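Teleoperating the stove knob task, part two

25th October

The knob set is finished. It took longer than the drawers and the cabinet doors put together, and most of the extra time went into one joint: the wrist roll.

The setup is the same as in the February post. I drive the simulated arm with a hand controller, the Climero logger writes joint states and camera views at every step, and the scene loader swaps kitchens between episodes. Kimutai Mfaume rewrote the reset script so that the arm no longer starts inside a cabinet. The target knob is drawn at random for each episode.

The wrist view is what I steer by once the fingers are close. Knob styles differ between kitchens. Some have a wide grip bar across the face, and the bar gives the angle at a glance. 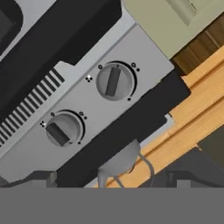 Approach

I come in low and slow. The outer view is good for getting the arm to the correct side of the range and for very little after that, because the forearm hides a large part of the oven front.

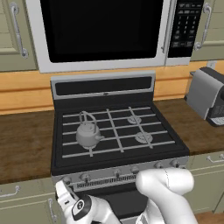
My first 62 episodes were recorded with a straight approach along the knob axis. The fingers often closed on one side before the other and pushed the knob instead of gripping it. Wojciech Nowicki suggested opening the gripper fully, stopping short, and correcting the roll before the last move. I threw out the 62 and started over.

The second thing that helped was scaling. At the default setting, a small twist of my hand became a large twist of the gripper. I cut the rotation gain and left translation alone. Mean episode length went up to 27 seconds, and I accept that.

Contact

Knobs with only a short indicator line are harder to read at a slant. I use the printed arc as a second reference.

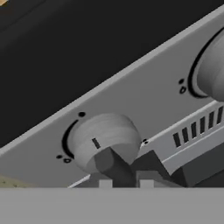
Wrist view, left finger up against the underside of a knob.

Totals

The set holds 323 accepted episodes. The plan at Lukska is to expand them to nearly 2,000 by replaying each one with shifted start poses and keeping the replays that pass the success check. The check reads the knob joint angle only, so it will pass a knob turned by the side of a finger. I still need to add a contact condition before the replay job runs.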